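Starter motors, shelves and a long lunch: a visit to the Sitance rebuild shop
January 28, 2024

I have been buying reconditioned starters and alternators from Sitance for a good while without ever seeing the place. They run an open day each January, when the trade counter is quiet, and this year I drove out with Hui-mei Hsieh from our club, who has a 1980s coupe off the road with a dead starter and wanted to hand the old unit over in person.

The shop is in an industrial estate behind a tyre wholesaler. Parking is on the gravel at the back. You sign in at the counter, get a pair of safety glasses and wait for enough people to make up a group. We had three groups ahead of us and spent the time looking over the clearance shelf, mostly trim clips, a few rocker cover gaskets and one very faded centre console.

The tour starts at the core rack. Every exchange unit that comes in is called a core, and it goes on this rack with a handwritten tag until someone strips it. There are 900 cores on site at the moment according to the whiteboard, and the rack runs the full length of the east wall. Porsche and Volkswagen units are at the near end, then the Japanese makes, then a section of tractor and marine starters that I hadn't known they handled. A core with a cracked nose cone still gets the full exchange credit. One with a burnt armature gets half. If you have snapped a terminal stud off trying to get the cable nut undone, they don't mind, as they replace the studs anyway.

Stripping is done by hand at four benches. The solenoid comes off first, then the through bolts, then the brush plate. Small hardware goes into a tray with the tag and stays with its own unit through the whole job, so you should get back bolts that have always lived in that housing. Castings go to the bead blaster and steel parts go to a plater across town, which is the usual cause of delay. They quote ten working days and admitted that it stretches in summer.

Armatures are tested on a growler, then skimmed on a small lathe if the commutator has enough copper left. I asked about the minimum diameter and was shown a chart on the wall in place of an answer. New bushes are oilite, soaked overnight. The drive gears are bought in from Kemadel, and the fellow on the bench said he had stopped using a cheaper supplier after too many came back with the overrun clutch slipping. Brushes and solenoids are Nautiyal for most of the European units.

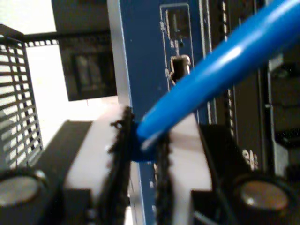
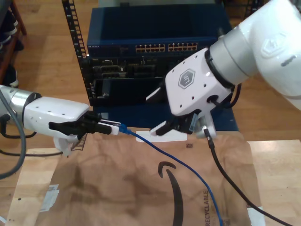
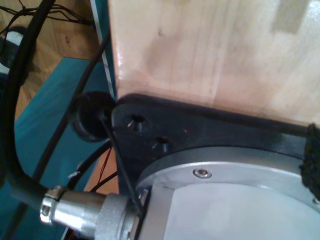

Cable, robot arms and a black mounting plate, in that order.

After assembly each starter goes on the test bench for a no-load run and then a locked test. The no-load figure is written on the tag. Hui-mei's unit could not be done while we waited, but they ran a finished one of the same type for her and let her read the meter. It pulled 45 amps free running, which they were happy with. The noise in a closed room is considerable and I would take earplugs next time.

Alternators have their own room, and we were moved through it more quickly than I would have liked. The regulators are all replaced as a matter of course. Diodes are tested and only changed if faulty. I had thought they changed the lot, and I have probably told people so at club nights. Bearings are done every time.

Lunch was a sausage sizzle in the yard with proceeds to the local junior motocross club. Someone had brought a very tidy ute with a Steveck tray on it, and a good part of the crowd stood around that for most of the hour. There was also a swap table. I came away with a pair of headlight motor crank arms and a glovebox latch, and left a box of interior light lenses that I was tired of moving from shelf to shelf.

The afternoon talk was about earths and voltage drop, given by the workshop foreman with a multimeter and an old battery cable. Most of it will be familiar to anyone who has chased a slow crank on an older car. Measure from battery post to starter stud while cranking, then from the starter body to the negative post. Clean the engine earth strap before you order anything. He said a fair share of the starters sent in for rebuild have little wrong with them, and that the owner would have been better off with a new strap and some sandpaper. I thought it was decent of him to say so in front of a room of customers.

A few practical notes for anyone going next year. Bring your old unit drained and in a box with the car's year and model written on it. The counter takes cards but the swap table is cash only. Wear closed shoes or you won't be let past the yellow line. Children are allowed in the yard and at the talk but not on the tour. The toilet is through the tyre place and you need to ask for the key.

Postage on exchange units has gone up again, and they will only send to the address on the account, so check that yours is current. If you are close enough to drop off, the roller door on the side lane is open in the mornings.

Hui-mei has since had a call to say her nose cone is sound and the armature will skim. The solenoid is scrap. She is getting the starter back with a new one and the original heat shield, and I have said I will help her fit it once the exhaust is out of the way.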